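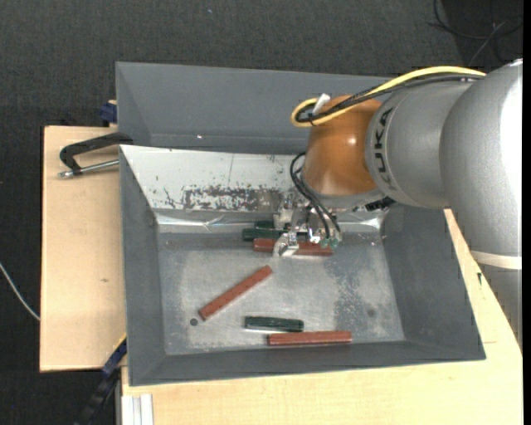 Anyone who needs a sign to tell them what goes in a bin should be kept away from the bin, wrote Toàn Dương, after we ran a short item in March on the new color systems for short bar stock. The letter went on for two pages and covered pallets, the decline of chalk and the price of shelf brackets. I kept coming back to the first line, mainly since I had just spent a morning being told the opposite by a man with a tablet.

The man worked for Hasix, which sells what it calls an open-floor storage method. You buy deep bins with sloping walls. You buy your short bars in colors, or you have them colored, one color per grade. Then you put everything in together, and the color does the sorting. There are no racks, no dividers and no labels to peel off. The pitch is that a person reaching into a mixed bin spends less time hunting than a person walking along a rack reading tags, and there is a chart to prove it. There is always a chart.

I've worked near metal and people who cut it for long enough to have opinions about bins. A bin is where things go when the shelf is full. Every shop I have been in has one, and in every shop somebody plans to go through it when things slow down. To have that sold back to us as a method takes some nerve, and I wanted to see how it held up in places where the brochures had been put away.

What the colors are supposed to do

The case for color is simple and partly right. Two short bars of different grades look the same once they're cut. The mill marking is on the other end, which left on somebody's truck. Put a wrong one in the machine and you may find out quickly, from the noise, or slowly, from the customer. Reddish-brown bars and dark green ones lying in the same gray bin are easy enough to tell apart, and I wouldn't argue with anyone who said so.

My trouble starts with the word "grade." Color tells you which of two piles a piece came out of. It can't tell you whether it should have been in that pile. At Nordin, which makes gate hardware and has used two colors for longer than Hasix has been selling them, the foreman told me they had a whole delivery coated wrong and worked through most of it before a drill bit gave them away. The color had made everyone surer. Before, he said, people would file a corner if they had a doubt. With the coating on, they stopped having doubts.

He still likes the system. He has added a rule that one piece from each delivery gets checked before the rest is tipped in, and the result goes in a notebook on a string. I asked whether Hasix had suggested the notebook. He laughed for some time.

Then there is the matter of which colors. Brown and green are a poor pair for a fair number of the men I've worked with, one of whom chose his living room paint by asking his daughter. Under yellow lights, with a film of oil over everything, they can drift together for the rest of us too. The Hasix catalog has a page on this, near the back, recommending "high-separation pairs" at extra cost. The standard pair is the one most people buy. It would have been no great hardship to put the better colors in the standard kit, and I asked why they hadn't. I was told that the question would be passed on.

The bin itself

Leave the bars aside for a minute and look at what they live in. A deep bin with walls that lean in toward the floor has one thing going for it. Pieces that land on the slope slide down to where you can get at them, at least when the slope is smooth. The brochure shows the walls in clean white, like the inside of a refrigerator.

White doesn't stay. A white panel that has had bars against it gets nicked along the top edge, and after that the coating starts to go in flakes, and you are left with a gray-brown patch low down. Floors do no better. They scuff, then go cloudy, with pale rubbed areas in one part and dark blotches in another. None of this hurts the bars. It does make me wonder what the white was for, and the only reply I've had that I believed came from a painter, who said it photographs well.

Lesaron sells a bin without any white in it for less money. It also has a plain floor, and Lesaron will sell you a mat. I looked at the mat. It is a nice mat, it costs $79, and the two shops I found that had bought one were using it under the coffee machine and under a dog.

Slopes have a second effect that I haven't seen mentioned in any of the sales material. Whatever doesn't slide ends up in the crease at the bottom, lying along the wall, and a bar tight against a wall is a nuisance to pick up. You can't get your fingers behind it. You roll it toward you with a fingertip, it rolls back, and you say something. A flat tray with a low lip doesn't do this. Neither does a rack, where the end of the bar sticks out at you like a handle.

Lengths

I could forgive most of the above if the method had an answer on lengths. It doesn't have one. Color is used up on the grade, so a short green bar and a long green bar are, as far as the system is concerned, the same thing. Anyone who cuts for a living knows they are two different things, and that the longer one will be on the bottom.

What happens next is predictable. Somebody needs a short piece, takes a long one because it's on top that day, cuts it and throws the rest back. Do that for a year and your bin of useful stock is a bin of stubs. Nordin went through theirs at the end of last winter and took out 839 pieces too short to clamp. They had been paying to store them, if you think of floor space as something you pay for, and they had been stirring through them several times an hour to reach something they could use.

The Hasix man had an answer to this too, and the answer was software. It's made by another company, Funda, and you tell it what you take and what you put back. I watched it being demonstrated by a person with clean hands. I then asked at Nordin how often they entered the offcuts, and was shown a very tidy record that stopped in the second week.

I'm not against keeping records. I keep some. But the bin's whole appeal is that you can throw things into it from where you're standing, and once you have to stop and type, you might as well take three steps and put the piece on a shelf with its length chalked on the end.

What it costs

The full kit, with bins, coating allowance and a year of the software, is quoted at $2,000 per station. For that money you can build a lot of rack. You can build it from the same stock you are storing, and a decent welder will have it up before lunch. It won't have a name, and you won't get a chart.

To be fair to the other side, a rack has its own miseries. It eats wall. It needs somebody to put things back in the right slot, and people in a hurry have a favorite slot, at elbow height, into which everything goes. I have seen a beautiful rack, with a place for every size, holding four jackets and a radio while the bars leaned in a corner. A bin at least accepts that people are going to drop things in the first hole they come to. There's some honesty in a piece of furniture like that, and I found I liked the bins better empty of claims than I did in the showroom.

There's also the case where a mixed bin makes good sense. If you run two grades, in one length, and you use them up quickly, the bottom of the bin gets seen every day or two and nothing has time to turn into sediment. A shallow layer of bars, with floor showing between them, is a pleasant thing to work from. You can see all of it, and you pick the one you want. Most of what I disliked about the method came from filling the bin up, and the brochure bins are always filled up, presumably because a nearly bare one looks like you bought too many.

So keep it low, then. The Nordin foreman has scratched a line on the inside of each of his with a nail, a hand's width from the floor, and nothing goes in above the line. Brown has its own bin on one side of the aisle and green has the other. I pointed out that this was no longer the Hasix method, or any method. He said he had been hoping I wouldn't put that in, as he's due a discount on the next order.

I sent a draft of this to Toàn Dương, who replied that I had gone soft on the subject of software and that a hand's width was too much. Whose hand? The letter also enclosed a stick of yellow chalk, broken in two, which I have been using on the ends of my own bars since. It rubs off if you look at it. I've ordered a paint marker.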